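Housewares Materials, Unit 6: Wood on the Counter

Handout for Monday, May 1, 2023

Bring this sheet to the bench session. We will work in groups of two, and each group gets one board and one smaller wooden piece.

Grain first. On a flat board the lines run along the length of the tree. Wood swells and shrinks mostly across those lines and very little along them. A wide board that gets wet on one side only will cup. Wash both faces and stand it on edge to dry.

A juice groove is a shallow channel cut a little way in from the edge. It catches liquid from meat or fruit. It also holds crumbs and old oil, so run a brush around it before you wipe the rest.

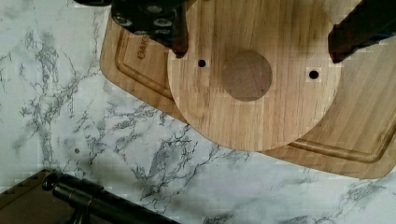 Oak has open pores and stains darker where water sits. Maple is tighter and easier to keep clean. Both take mineral oil well. Do not use cooking oil – it goes sticky and starts to smell.

Drilled holes and recesses expose end grain on part of their walls, and end grain drinks up oil and water faster than the face. Oil these spots twice. Let the piece rest for over 16 hours before handling it again.

For the bench session, write down:
Direction of the grain on each piece
Any groove, hole or recess
Any lettering and where it is placed

Reading: the Finton care sheet, both pages. Skip the part on lacquer.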